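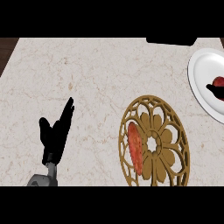
Gripper stops short in the sim kitchen

Print | E-mail

Rutilio Bautista
Building a two-finger arm in my garage and testing in simulation first. It closes before it reaches the food on the trivet – every single time! Grip force is 55 if that helps. Any ideas?

Zavala
Check your tool offset. Mine was still measured from the wrist, so the fingertips were never where the planner thought – took me a whole weekend in September to spot it.

Botano
Try slower?

Print this page | E-mail to a friend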